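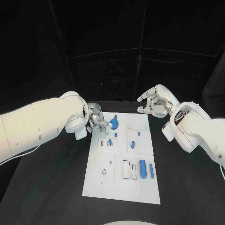 White board, blue parts, notched disc in hand

irfan_d: Laying out a peg board like this one in June. Are blue pegs on matte white easy enough to see?

Clulletti: Yes. I'd make the slots wider -- 3 mm more.

gudeta9: Disagree. Wide slots let the pegs lean.

irfan_d: Second view, toothed piece near the top. 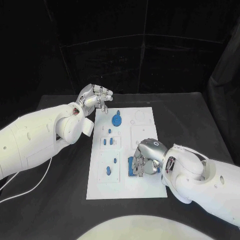 Re: Slot width

Clulletti: Fair, keep them tight. I'd still print darker outlines.

Filed under: Jigs and boards
20 replies -- 2 shares

Related threads
Haltano peg sizes
Storing small parts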